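Sandska Insole and Slipper Form Set

Shoes / Fitting and Care / Insoles and Forms

Made by Skudivach. Sold by the pair, in 22 sizes. In stock at our Jomville shop and online.

We've been waiting for something like the Sandska set for years! If you've ever pulled a good pair of felt slippers out of the cupboard in September and found them flat as pancakes, with the toes folded under and the heels squashed down, you already know what a form is for. It sits inside the slipper while you aren't wearing it and holds the toe and heel up, so the slipper goes back on your foot in the shape you bought it in. The insole does its job the rest of the time, and the two are cut to match, so you only have to pick one size.

What you get

One pair of slipper forms
One pair of full-length insoles
A sizing card
A cotton bag for the forms (big enough for the insoles too, if you're packing for a trip)

The forms weigh next to nothing, and they're smooth all over so they won't pull at a wool lining. We tried them in boiled wool, sheepskin, canvas and one very tired pair of corduroy slip-ons, and the corduroy pair came back the best of the lot. They aren't meant for tall boots or anything with a pointed toe. For those, have a look at the Kumarasinghe boot shapers, two pages over in the same category.

The insoles are the part our regulars keep coming back for. They're soft under the heel, a little firmer through the arch, and thin enough at the toe that you don't feel crowded. If you have your own favourite insole, that's fine as well. The forms will go in over most flat ones, so you can leave yours in place overnight.

Sizing

Stand on the card with your heel against the line and read the number at your longest toe (it isn't always the big one). If you land between sizes, go down for the form and up for the insole; we're happy to split a pair of sizes in one set, just write it in the order notes. Insoles can be trimmed at the toe with ordinary scissors. Trim a little, try it, trim again. Please don't trim the heel, it's shaped.
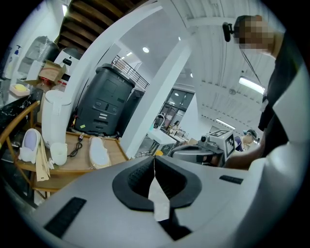 Can I leave the form in the slipper while the insole is still inside?
Leave the insole where it is and slide the form in on top, toe first. If it feels tight, take the insole out for the night and put it back in the morning.

Laurier Vachon runs the fitting bench at our shop and has been through more of these than anyone. His tip for stubborn slippers: hold them over a steaming kettle for a moment, keeping your fingers well clear, then put the form in and leave it for 8 hours. It's lovely on wool. Don't try it on leather or on anything glued, and let the slipper dry fully before you wear it.

Care

Wipe the forms with a damp cloth. A drop of dish soap is fine. Keep them off heaters and out of the dishwasher, because they'll soften and you'll lose the heel curve.

Hand wash the insoles in cool water, press them in a towel and dry them flat. A sunny windowsill will fade the colour over time, but it won't hurt the cushioning.

Prices and delivery

Full set, forms and insoles: $55
Insoles only, one pair: $22
Spare sizing card: free, just ask

Orders go out from Jomville on weekdays. Shop pickup is usually ready the same afternoon, and if you come in person bring the slippers with you! It's so much easier to get the size right with the slipper in hand, and we've got chairs, a boot jack and plenty of patience.

Returns

Forms can come back any time within the month, used or not, as long as they aren't cracked. Insoles can come back if they haven't been trimmed or worn outdoors. If you've trimmed one and got it wrong, ring us anyway. We keep a box of odd singles behind the counter and there's a fair chance we've got your other foot.

The next delivery from Skudivach is due Thu 17 January, and it should fill the gaps in the smallest children's sizes and the extra-wide adult forms. If your size shows as out of stock, leave your email in the box beside it and we'll send a note once the cartons have been unpacked.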